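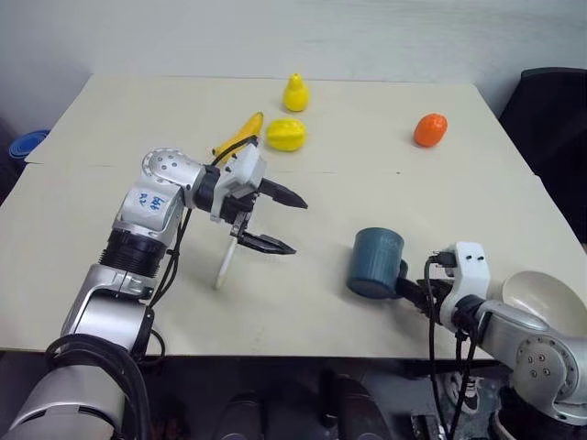 *Photo: Drirkido*

Speaker notes – small engine care for people who'd like the mower to start in April

**Before starting**

Wait for the door to close. Say the talk runs 30 minutes and questions go at the end. Handout is on the chairs. Don't read it aloud.

**Opening**

Ask who has pulled a starter cord until their shoulder hurt. Most hands go up. Then ask who left gas in the tank over the winter. Usually the same hands.

Say: most mowers that come into the Umness shop in spring have nothing broken in them. They have old fuel, a dirty air filter or a worn spark plug. All of those can be handled at home with a socket wrench and a rag.

**Fuel**

- Gas goes stale. It leaves a sticky film in the carburetor, and the small passages plug up.
- Two choices for winter: run the tank dry, or fill it with fresh gas and stabilizer. If you use stabilizer, let the engine run for a few minutes so the treated gas gets into the carburetor.
- Don't leave it half full with nothing added. Repeat this one.
- Old gas goes to the county drop-off. Never down a drain, never on the weeds.

Somebody will ask about ethanol. Short answer: follow the manual, and buy only what you'll use in a month or so. Long answer after the talk.

**Oil**

Engine warm, switched off, plug wire pulled. Say the plug wire part twice. People nod and then don't do it.

Drain it, refill to the mark, check it on level ground. Too much oil is a problem too – it gives you blue smoke and a fouled plug. Check the manual for the grade. The cap sometimes has it, but on the older Dranasum push models the lettering wears off.

**Air filter**

Paper ones get replaced. Tapping the dust out is fine in the middle of the season, but don't wash them. Foam ones can be washed in warm water and dish soap, dried all the way through, then given a little clean oil and squeezed out. Pass the two filters around at this point, the clean one first.

**Blade**

This section runs long. Keep it to 4 points:

1. Pull the plug wire before you reach under the deck.
2. Tip the mower with the air filter and carburetor side up, or oil gets into the filter.
3. Mark the bottom of the blade before taking it off, so it goes back the right way up.
4. Check the balance on a nail after sharpening. If one side drops, take a little more off that side.

Torn, brown grass tips mean a dull blade. Skip the story about the sprinkler head if time is short.

**Riding mowers**

Same jobs, plus the battery and belt. Take the battery indoors for the winter and put it on a maintainer. Look at the belt for cracks and shiny spots. The Grecu tractors have a guard over the belt with two bolts, and the rear one is hard to reach without an extension.

**When to bring it in**

- Fuel leaking anywhere.
- Bent crankshaft. You'll feel it in the handle.
- New plug, fresh gas, clean filter, and it still won't run.

Mention that the shop is slow in January and February and backed up from late March on. Don't quote repair prices. They depend on the machine.

**Questions**

Repeat each question so the back row hears it. If it's about one particular mower, ask for the model number and take it up afterward by the coffee. Collect both filters before leaving.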